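The Plotell Tabletop Arm Kit: A Review After One Month

This review concerns the Plotell tabletop arm kit, supplied to this site by Tradis at the standard retail price. It follows the June post on budget grippers and uses the same set of kitchen tasks.

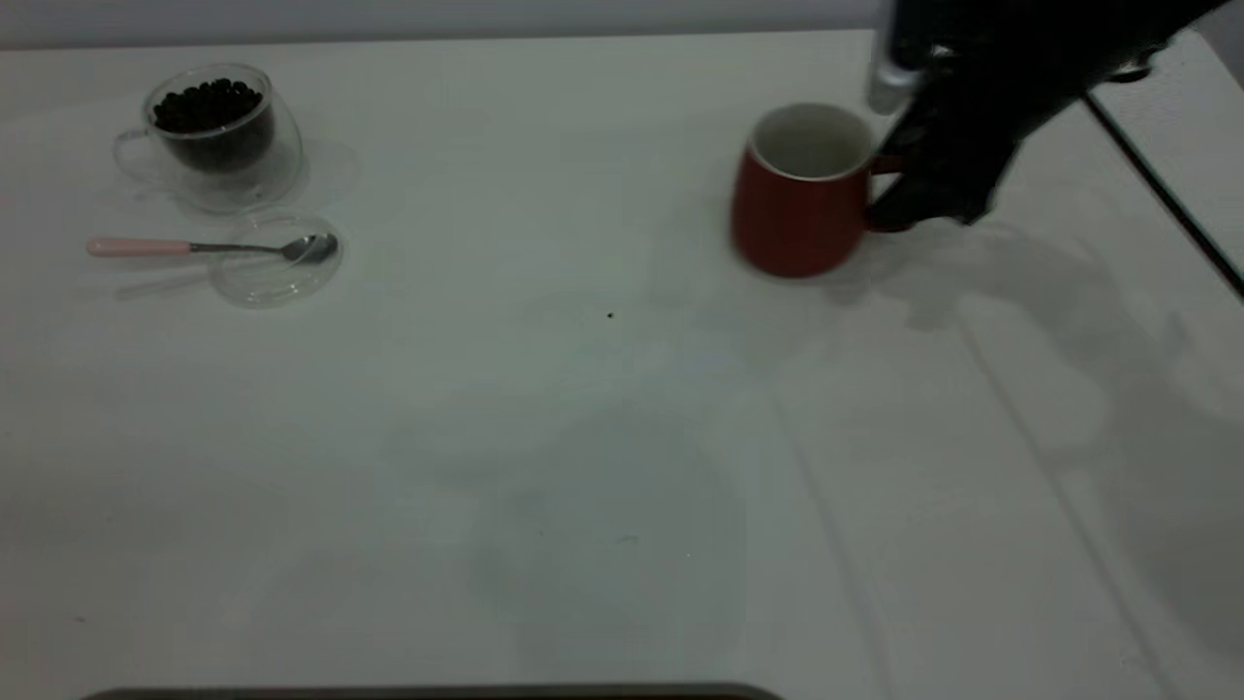

What the kit contains

The kit arrives in two cartons. The first holds the arm, the two-finger gripper and the power supply. The second holds the table clamp, the cables, a fixed camera mount and a printed manual of 14 pages. The control software, Nirnik, must be downloaded separately and requires a license key, which Tradis sends by email. The key sent with this order was rejected at first. A replacement was issued the same afternoon.

Assembly

Assembly is within the ability of a careful beginner. The clamp should be tightened before the arm is attached, a point that the manual places two pages too late. Readers with thin tabletops should note that the clamp pads are hard and may leave marks. A piece of felt was used here.

Handling of cups and mugs

Mugs were the principal test. A gripper that closes well on a block may still do poorly on a curved handle, and glazed surfaces are less forgiving than the foam pieces supplied by most vendors. The red mug was taken by the handle, with a glass cup of coffee beans and a saucer and spoon set out on the same white table.

Over the month the kit was given 300 handle grasps. Of these, 14 ended with the mug slipping or turning in the fingers. Most of the slips occurred in the first week, before the grip force had been raised from its default setting. The default is too low for ceramic, and Plotell would do well to say so in the manual.

Clear glass remains difficult. Nirnik often failed to find the rim of the glass cup, and the position had to be entered by hand. The same was true of the saucer. The spoon was located reliably but proved hard to lift from a flat surface.

Software

Nirnik is plain and stable. Routines are saved as numbered steps that may be edited in any order. The undo function covers only the most recent change. Exported logs are complete, although the column headings are not explained anywhere in the documentation.

Price and support

The kit costs $883. The closest alternative, the Arnardóttir bench arm, costs $2109 and includes a wrist camera and a longer warranty. For work with glass, the additional expense may be justified. For ceramic and plastic items, the Plotell kit is recommended, provided that the grip force is adjusted before first use.

Replacement finger pads may be ordered from Tradis in packs of two.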